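Moving abroad with kitchen things: one parcel or several?

Posted in Moving and Removals, 7 Feb 2025

Thibault Picard
Hello everybody. I move from Drenton to Pruvost in three weeks and the flat there has an empty kitchen. I have asked Rastine for a price and they want 755 for a shared van, which is more than I hoped. My things are not many: one frying pan, plates, some bowls, and the toy kitchen of my daughter, which she will not leave behind. Would you send all this by parcel, or pay for the van? And how do you pack plates so that they arrive in one piece? In December I sent a box of glasses to my sister and half of them were broken.

Stirex
Buy it all again when you arrive, is cheaper. Plates cost nothing.

marta_k
I do not agree with the answer before me, a good pan is not cheap. I made the same kind of move and I used parcels. Please stay under 30 kilos for each box, my carrier refused one that was heavier and I lost two days. Stand the plates on their edge, never flat, with paper between each one. Put the bowls one inside the other, also with paper. The pan goes at the bottom, and towels can fill the holes. Shake the box before you close it: if you hear something, add more paper.

Ask also if the insurance covers kitchen things which you packed yourself. Mine did not, and I read this only after I had paid. For the toys a simple bag inside your suitcase is enough, and your daughter will have them on the first evening. 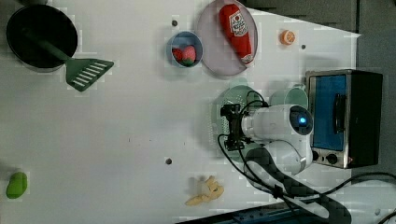
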